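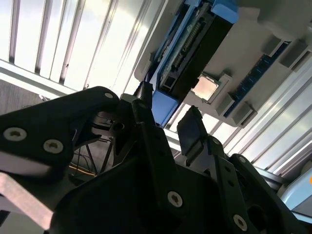
La chaussure de course à 109 euros est devenue, pour beaucoup de marques, le modèle le plus difficile à réussir. Il faut qu'elle soit assez légère pour la personne qui débute, assez solide pour celle qui court depuis longtemps, et que son prix reste raisonnable. Quand on ouvre un ordinateur, on voit les composants électroniques portés par leur plateau gris clair, et on comprend tout de suite que chaque place a été négociée. Une semelle se dessine de la même manière, au millimètre, mais l'acheteur ne l'ouvre jamais.

J'ai porté pendant l'hiver deux modèles de cette catégorie : la Vlad, de la maison Cimero, et la Zillatent, de chez Bullix. J'ai commencé en janvier, sur des chemins gelés, et j'ai fini sur le bitume chaud. La Vlad est ferme, presque sévère. Les premiers jours, j'avais mal au mollet gauche et je pensais la rendre au magasin. Ensuite le talon s'est assoupli et je l'ai gardée pour les sorties longues.

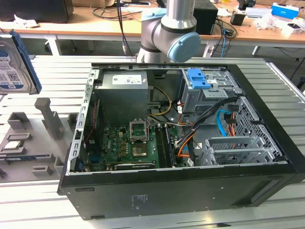

La Zillatent fait le chemin contraire. Elle est agréable dès l'essayage, avec une mousse épaisse et une languette très douce, et l'on comprend pourquoi les vendeurs la proposent en premier. Mais cette mousse se fatigue. Après 200 kilomètres, je sentais déjà les cailloux sous l'avant du pied - pas beaucoup, mais assez pour changer ma foulée dans les descentes. Bullix annonce pourtant 700 kilomètres pour la semelle. Je veux bien le croire pour la gomme, qui n'est presque pas usée. Pour le confort, j'ai des doutes.

La question de la largeur mérite aussi une attention. Chez Cimero, il existe deux largeurs à partir de la pointure 40, chez Bullix une seule. 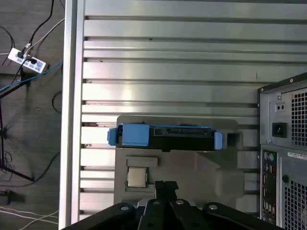 Une lectrice nous écrit que la Zillatent lui a toujours convenu, à condition de la prendre une demi-pointure au-dessus et de changer les lacets, « beaucoup trop glissants ». Elle ajoute qu'elle alterne deux paires et que la mousse tient mieux ainsi. Je n'ai pas essayé cette méthode. Elle demande de payer deux fois 109 euros, et à ce tarif on trouve déjà des modèles d'une autre gamme. Pour ma part, j'ai racheté la Vlad, en largeur normale, dans une fin de série soldée 50 euros moins cher.

Rubrique : Équipement / Course à pied

À lire aussi
Lacets plats ou lacets ronds : ce qui change vraiment
Laver ses baskets sans abîmer la colle
Pointure du matin, pointure du soir
Semelles intérieures : faut-il remplacer celles d'origine ?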